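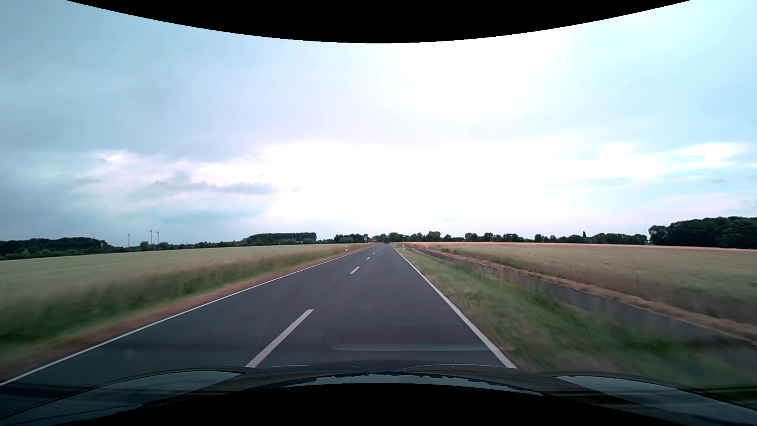 Handout 37, page 2

Course: Reading the Open Road
Teacher: Retno Lumenta

Please read this handout before the practical lesson. Bring a pencil, we will draw on the back side.

1. Lines on a two-lane road

On a straight country road the driver has three lines to work with. The solid white line on the left and the solid white line on the right mark the two edges of the asphalt. The dashed line in the middle divides the lanes. In this course we drive in the right-hand lane, so the dashes are on our left.

Look at how the center dashes change with distance. The nearest one is long. The next is already much shorter, and close to the horizon they become tiny marks. The painted dashes may have the same length on the ground, but the eye does not receive them so. For this reason beginners often judge a far distance badly on flat farmland.

2. Where to look

Many students look too near, just in front of the hood. Lift your eyes to the point where the edge lines meet. Keep them there, then check the mirror, then return. Kobe Goossens calls this "the long look" in his notes for the Sternitz course, and I will use the same name.

Grass beside the road looks streaked when it is near and becomes sharper farther away. If you feel that you are going fast, it is mostly the near grass which gives you this feeling. Do not use it to guess your speed. Read the speedometer.

3. Sky and brightness

A cloudy sky can still be very bright in one part, also low down near the tree line. After looking at such a place, the dark asphalt is harder to read. Put the sun visor down early, and leave more space to the car in front.

Homework

Draw a straight road with two edge lines and five center dashes. Mark your lane and the point for the long look. Then read pages 51 to 60 in the course book and write down the words you do not know.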